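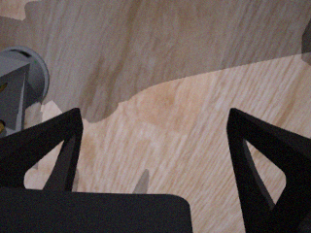 Went to the open day at Lireo last week. They have a unit on the Ellby estate, the one with the green shutters past the tyre place, and I'd been meaning to go since October when a leaflet came through the door. Parking was easy. The sign for visitors was not, and I walked round the building twice before someone let me in through the loading bay.

Most of what they do is test grippers in simulation before trying anything on a real arm. I had expected a big hall with machines swinging about. It was mainly desks and large screens, with two arms behind a fence at the back. The part I liked best was the simulator, which they call Rerside. You get the view from just behind the gripper, looking straight down at a wooden table top, with the two black fingers spread wide. The grain and the shadows are all worked out by the computer. I asked if the wood was a photo and was told no, the whole thing is rendered.

The woman running that desk said they had done 2153 runs of the current task and that 359 of them had failed. She was quite happy to talk about the failures. Light is a big part of it, apparently. When a large shadow falls over half the table the software can misjudge where an edge is, so they move the lamps about in the simulator and run it again.

We were each allowed a go with the controller. Mine was a small thing with two sticks, and I found opening and closing the fingers simple enough but turning the wrist very hard. I bumped the table several times. A lad of about ten had the turn after me and was much better.

After that there was a talk in the Espinoza room, which had 129 chairs according to the fire notice and not enough air. The talk covered how they move a program from the simulator to the real arm. I followed the first half.

Tea was free, cake was a pound. They are doing another open day in the autumn and you need to book by email. If you go, use the side entrance and wear something warm for the back half of the building.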